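Kelau Workbench Notes: README

Hi, and thanks for downloading this. I'm Diane Bouchard, and this folder is what I know about looking after the hand tools that live on and near my bench. It started as a sheet of paper taped inside a cupboard door. Then my nephew asked for a copy, then people from the Braltstead repair evenings did, and at some point it made more sense to type it up.

Last edited 08/07/2025.

What's in the folder

notes.txt is the main file. It has 56 entries, one per tool or type of handle, in the order I got to them. I keep meaning to alphabetize it and I keep not doing it, so use your search box.

handles.csv is the same stuff boiled down to a table: what the grip is made of, what I clean it with, what I keep far away from it, and where it gets put back.

photos/ is a mixed bag. Some entries have one, plenty don't.

old/ has the February version. I left it in for anyone who printed that one and wants to see what changed (mostly the section on sticky grips, which I had pretty wrong).

How I wrote the entries

Each entry begins with how the thing feels in the hand, and I know that's a funny place to start! But it's how I notice trouble. A grip that has gone tacky, or slick, or has a little give that wasn't there last year, tells me more than squinting at the metal end does. After the feel comes cleaning, then storage, then any grumbling.

The columns in handles.csv go: name, grip, finish, cleaner, avoid, home, remarks. "Home" means the spot where the tool goes when I'm done with it. If it says "roams," the tool doesn't have one and I've given up.

Black grips

These get their own section, as I get more mail about them than everything else put together. Soft matte black handles are lovely to hold and they pick up every bit of sawdust in the room. I use a damp cloth with one drop of dish soap, then a dry cloth, then I leave the tool out overnight. No solvents. I ruined a perfectly good Lévesque scraper with paint thinner and the handle has felt like chewed gum ever since.

If the grip is already sticky, try baking soda and water, mixed thick, rubbed on with your thumb and wiped off. It worked on most of mine. One I had to wrap in tape, and it's fine, it just looks sad.

Chrome collars and caps are easier. Dry cloth, and maybe a cotton swab down in the seam where the shiny part meets the black. That seam is where the gunk hides — look there first.

The wood

I put the bench and the wood around it in the notes too, even though they aren't tools. Pale wood shows everything. For marks from black rubber I start with a plain pencil eraser, going along the grain, and nine times out of ten I stop there. If I do have to sand, it's by hand, and lightly. I've had people tell me to go straight in with 100 grit and I would ask them to please stay away from my bench. Save that for something you plan to paint.

The wax I use is Skevetti, the plain one, in the flat can. I bought a case of it years back and I'm still working through it, so I can't tell you what the new cans are like.

Putting things back

My only firm opinion. Lay the tool down with the handle toward you, so you can pick it up without turning it around. Curved and hooked handles are the annoying ones, they roll, or they snag whatever is next to them, and I give those a bit of extra room. I don't stack anything on a rubbery grip over the winter. It leaves a dent and the dent stays.

Known problems

Entries 7 and 31 disagree about vinegar. I trust 31.

A few rows in the table have the cleaner and avoid columns swapped. I fixed the ones I found. Please read the matching entry before you put anything on a tool you care about.

Printed markings fade if you scrub them, and I have scrubbed off a few maker names myself, so some entries just say "black handle, unknown." If you recognize one from the text, write to me.

Using this

Copy it, print it, change it, hand it around. If you pass along a changed version, put your own name on it so the angry letters go to the right house. Corrections are welcome, short ones especially — I read them all, though it can take me a while to answer.

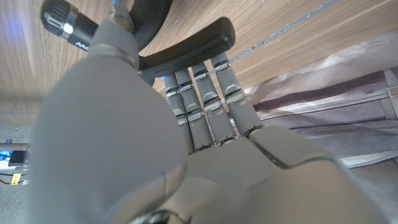

Black handle with soft, rounded ends, and light wood behind it.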